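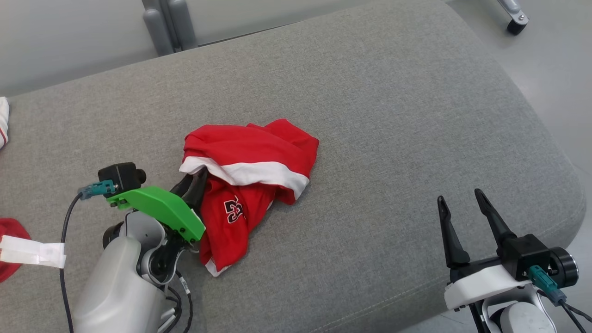 ## Washing, folding and keeping basketball jerseys: your questions

I get a lot of mail about jerseys. Most of it comes from parents, some from collectors, and every so often there's a panicked note from somebody who has just ironed one. I run a small laundry and mending shop called Barwood, and I've been answering these one at a time for long enough that a page seemed like a good idea. I'll add to it when I get something new.

### Can I put a printed jersey in the washing machine?

Yes, you can, and I do. Turn it inside out, use cold water, pick the gentlest cycle you've got and leave out the fabric softener (it builds up on slick fabric and makes it feel waxy). Check the care label first, though. If it says hand wash only, believe it. Older jerseys with thick, stiff numbers are the ones I'm most careful with, and those get 15 minutes in a sink of cool water with a little mild detergent.

### Where is the care label? I can't find one.

Try the bottom hem before you give up! People look at the neck, find a size tag and stop there. On plenty of jerseys the washing instructions are down near the hem on a separate little label, or tucked into a side seam. If somebody cut it off years ago, treat the jersey like the fussiest thing you own and wash it cold.

### Will the red run onto the white trim?

It can, especially the first few times. A red jersey with white at the neck and armholes is asking for pink edges if you leave it sitting in a damp heap. So wash it alone or with other reds, take it out as soon as the cycle stops, and hang it right away. I've rescued a few pink collars, but I've lost a few too, so I'd love it if you didn't send me any.

A quick test if you're nervous: dampen a white cloth, press it against the red somewhere on the inside, and look for color on the cloth. If there's any, stick to hand washing.

### What about the dryer?

No. Sorry. Heat is what makes numbers crack and lift at the corners, and once they've started there isn't much I can do. Hang the jersey on a wide hanger or lay it over a rack, out of direct sun. Mesh and light polyester dry fast anyway – mine are usually done by the time I've finished dinner.

### How do you fold one so the numbers don't crease?

I do it on the long padded bench under my window, but a bed or a clean couch works fine. You want something wide and a bit soft that the fabric won't skate around on. A shiny table drives me crazy.

My way goes like this:

1. Shake the jersey out and lay it down with the lettering where you can see it.
2. Pull the hem straight first, then the shoulders. I always start from the hem, and everybody who has worked with me starts from the neck, and we've agreed to leave it alone.
3. Smooth from the middle out to the armholes with the flat of your hand.
4. Put a sheet of plain white tissue over the numbers.
5. Turn it over, bring each side in as far as the edge of the number and no farther, and fold the bottom up once.

With a "BULLS" jersey and its big 23, the spot I fuss over is the gap between the word and the numerals. 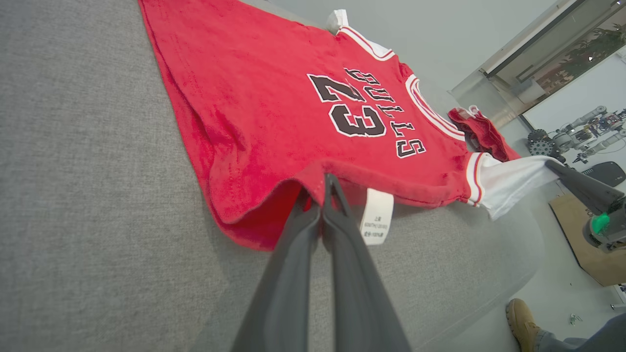
If a fold has to land somewhere on the front, that's where I try to put it, on plain fabric with no print under it. You won't always manage it. Small sizes don't leave you much room, and then I'd say roll it loosely around the tissue and forget about folding altogether.

### It's been in a ball at the bottom of a gym bag. Is it ruined?

Probably not. Don't yank it open if the numbers feel stuck together. Hang it in the bathroom while somebody takes a hot shower, let it relax, and then ease the layers apart with your fingers. Most of the wrinkles in the fabric will drop out on their own overnight. A crease in the number itself may stay, but it usually looks softer after a wash.

### Can I iron it?

On the plain parts, inside out, on the lowest setting, with a cotton cloth in between, yes. Never on the numbers or letters. I have a steamer these days, an old Mimano, and I hold it well back and keep it moving.

### How do you get grass, sweat or mustard out?

Sweat is the easy one: cool water and a spoonful of white vinegar, soak, rinse, wash. For grass I dab on liquid detergent and work it in with a soft toothbrush (gently, and stay off the print). Mustard I can't promise anything about. Tane Rakena, who coaches the kids' team in Lyons, brought me over 100 jerseys after a hot dog fundraiser in June, and a handful of them still have a yellow shadow if you know where to look.

### Should I frame it or keep it in a drawer?

If you wear it, drawer or closet. If you never will, a frame is lovely, just keep it off the sunny wall because red fades badly. Don't use pins through the fabric, and ask the framer for acid-free backing.

### Do you repair loose trim and lifting letters?

Trim, yes, neck and armholes both. Stitched letters, yes. Heat-pressed ones I send over to Benia, where they have the right press. Allow 3 weeks for those. You can drop things off any morning before noon, or call the shop on extension 3230 and leave me a message with the size and what's wrong with it.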